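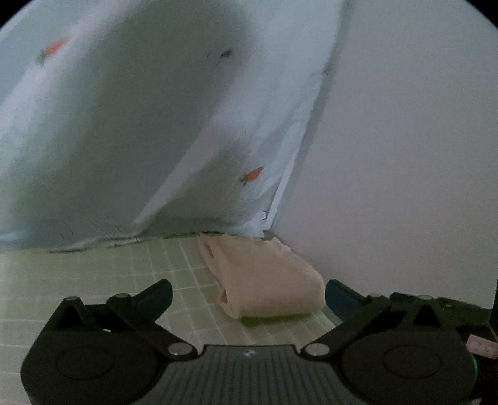

How do you look after a robot's hand?

A robot hand that works with cloth is called a gripper. The ones at the Lerno workshop in Gullthorpe are black and have two fingers. They pick up towels and clothes, and they do it again and again, so somebody has to check them.

Narayanan Mudaliar does this job. He starts at 2 in the afternoon and it takes him 20 minutes for each gripper.

First he switches the power off. Then he looks at the fingers. Cloth leaves tiny bits of fluff behind — the same stuff you find in your pockets — and fluff makes fingers slippery. He wipes them with a damp rag and lets them dry.

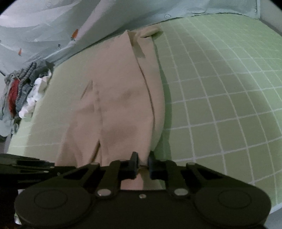 Next come the screws and pins. The fingers are joined to the body by arms called linkages, and the linkages turn on metal pins. If a pin is loose, the finger wobbles and may miss a thin fold of cloth. Narayanan tests each one with a small screwdriver. He does not turn it too hard.

Last of all he switches the power back on and makes the fingers open and close 16 times. He listens while they move. A click or a scrape means something is rubbing, and the gripper goes to the repair bench.

Every check is written in a notebook. The first notebook is full now — it has 520 checks in it — and the second one is kept by the door.

Shares 16
Comments 2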